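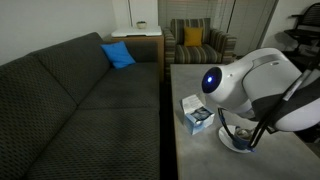

Olus Booking Desk, User Guide for Wrestling Promoters
Section 9: Entering a Title Change

Use this section when a championship passes from one wrestler to another at your event. If the champion kept the title, go to Section 8, Recording a Defense.

Before you start
The match must be already saved in the event card and must have the status Finished. You need the role Booker or Owner. With the role Ring Crew you can see the title page, but the Edit button is gray.

Steps
1. Open the event and select the tab Card.
2. Select the match, then press Title Result.
3. In the field Championship, choose the title. For matches where two titles are at stake, choose the first title now and repeat all steps for the second one.
4. Choose New Champion. Only wrestlers from this match are in the list. For tag team titles you choose the team, and the program fills in both members.
5. Choose how the match ended: pinfall, submission, referee stoppage, forfeit or other.
6. Check the date of the change. The program takes the date of the event. If you show the match later on video, keep the date when it happened in the ring.
7. Press Save Reign. The old reign is closed and the new one is opened on the same day.

Note: By default, a title does not change on a countout or disqualification. If your promotion has a different rule, open Settings, then Title Rules, and set it there before you do step 5.

Note: The name of a reign may have up to 63 characters. Longer names are cut in the printed program.

CAUTION: Do not delete the old champion from the roster before you save the new reign. The old reign will lose its end date, and you must enter it again by hand.

Correcting a mistake
1. Open Titles, then History.
2. Select the wrong reign and press Reopen.
3. Correct the data and press Save Reign again.
If the reign was already sent to the Lirnari results page, press also Send Again. The page does not update by itself.

Importing an old title history
You can import reigns from a file made with Biswas or Anow. One file may contain up to 2,000 reigns. Our biggest test history had 2,997 reigns, so we divided it in two files, and both were imported without errors. Import the older file first.

CAUTION: Import does not check for two champions at the same time. After each import, run Check Overlaps from the menu Titles.

Vacant titles are explained in Section 10.

Last change to this section: 29th December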